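# Wooden peg toys: keeping the pieces together and the pegs upright

Last tidied up 18 July 2024, mostly to take out a paragraph on beeswax that caused arguments.

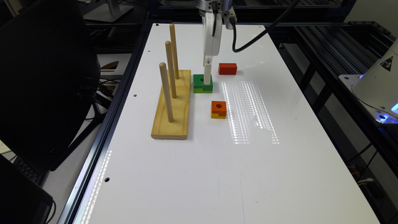
## Before you put it away

Get everything off the pegs and onto a pale, flat surface. A white table is ideal. A patterned rug is where small red blocks go to retire.

Lay the board on one side and the loose blocks on the other. If yours are the stepped sort, with a hole in the top and a notched front, try them in pairs. A green one sitting on a yellow one ought to look as if it meant to be there. If it rocks, there is something in the notch, and in our house it has generally been toast.

Any block without a partner goes in a bowl on the windowsill until the sofa gives up the other half. Allow until December.

## Washing

Do not soak them. I know the instructions on the washing-up liquid make it sound like a treat for everybody, but bare wood drinks water, swells, and then won't go over the peg until the weather changes.

- Wring a cloth out until it stops dripping, then wring it again.
- Wipe each block, then twist a corner of the cloth and push it through the hole.
- Stand them on edge on a tea towel for 60 minutes, well away from the radiator.
- For jam, use a wooden lolly stick. A knife takes the jam and a fair bit of the paint.

The board gets one wipe along the grain and no more. Going across the grain makes it furry, and then you have to sand it, and then it's teatime.

## A block that sticks on the peg

Rub the peg with the end of a candle, all the way round, and work the block up and down 20 times. If it still sticks, wrap fine sandpaper round a pencil and go inside the hole. Little and often. The hole only gets bigger, a fact I established on the yellow one from our Bukodent set, which now drops like a lift with the cable cut.

Leave the peg itself alone if you can. Sand a peg and you've changed the fit of every block in the box.

## A peg that wobbles

Pull it out if it will come. If it won't, it isn't loose enough to bother with.

1. Scrape the old glue off the foot of the peg and out of the socket.
2. Wrap one turn of cotton thread round the foot if the fit is sloppy.
3. Put in a small blob of wood glue, push the peg home and wipe off what squeezes out.
4. Line it up by eye with its neighbours, from the end of the board as well as the side.
5. Leave it overnight. Put it somewhere high, as the family will want to play with it at once, having ignored it since Easter.

Check the glue label before the board goes back to anyone who still chews things.

## Touching up the colours

Chips can be left. If you must, use a paint sold for toys and put on 2 thin coats with a day between them. Keep it out of the holes and off the faces that slot together, where even one coat is enough to jam the whole business. Matching the orange is hopeless. I've tried three pots and own three oranges, none of them ours.

## Storing

The box it came in will last a fortnight. A drawstring bag does for the blocks, and the board can stand on a shelf, pegs facing the wall so that nobody hangs a hat on them. We use a Ludport bag that once held clothes pegs, so twice a year somebody takes the blocks out to the washing line.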